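**Week 9 notes - can it do my chores yet?**

Right, picking up where we stopped before the break. Hanyu asked the question everyone's aunt asks: when can I buy one that tidies the kitchen? My short answer is still "not this year", and today is the long answer (it's messier, sorry).

Start with a chore you'd never think to call a chore. There's fruit on a table and a basket, and you want the fruit in the basket. You did it this morning half asleep, while looking for your keys! For a two-armed machine it breaks up into finding the fruit, choosing which arm goes, closing the fingers enough to hold but short of squashing, and getting the other arm out of the way. We went through grip force in Week 6, so dig those notes out if you've lost the thread. 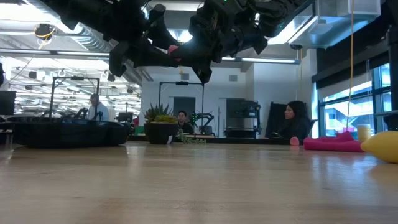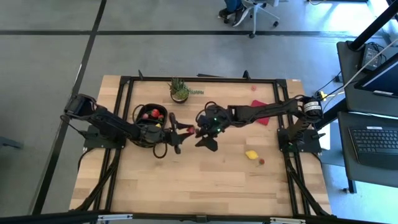
*Fig. 9.1 and 9.2 - Tabletop work. The second has a strawberry held in the left gripper; look at how close the two grippers are.*

Cloth is the one I'd lose sleep over. A strawberry keeps more or less the same shape wherever you put it down, but a tea towel has a new shape every time you drop it, and half of it is hiding under the other half. Leszek's project at Grurden is all towels, and he reckons 2000 practice folds got him to "fine if you start it flat". Nobody's laundry starts flat, Leszek.

Shop floors are kinder. The Florkdale line Ehab told us about packs one colour of tub, in one tray, all day long, and the lighting never changes. Your kitchen bench has yesterday's mail on it.

**For the tutorial (Room 26)**

- Read the Clundodum handout, at least up to the bit on recovering from a dropped item.
- Pick one chore at home and write down every step in it, 300 words max. Yannick, wiping the bench counts as more than one step!
- Mark the step where you'd expect a machine to get stuck, and bring a guess as to why.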